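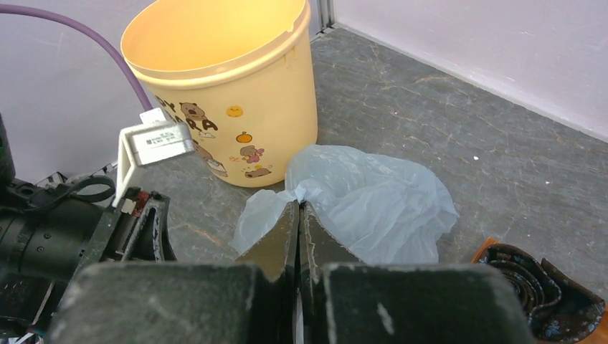
Cleaning a printed plastic bucket and the stone-look surface under it

Search this site

Reading time: 2 minutes

By Khải Tăng

Cartoon prints on plastic buckets wear off if they are scrubbed with anything coarse. The method below keeps bears, lettering and small details such as stars intact, and deals with the surface underneath in the same session.

You need a soft cloth, a dry cloth, washing-up liquid and a soft brush.

1. Empty the bucket and rinse the inside with lukewarm water.

2. Add 3 drops of washing-up liquid to the damp cloth. Wipe the inner wall from the rim down to the base.

3. Clean under the rolled rim with the brush. If the rim has a notch, work the bristles into it from both sides.

4. Wipe the printed side with the cloth only. Do not use scouring powder or solvent – both lift ink.

5. Rinse, then stand the bucket upside down to drain.

6. Wipe the surface towards you, starting at the wall. Crumbs and specks collect along the joint and in the corner. Mottled grey hides dirt well, so check it from a low angle.

7. Dry the surface and the base of the bucket before putting it back. Water trapped under a flat base leaves a ring.

For a stuck price label, lay a damp cloth over it for 2 hours and peel slowly.

Sign up to our newsletter. We use cookies to improve this site. Accept / Manage settings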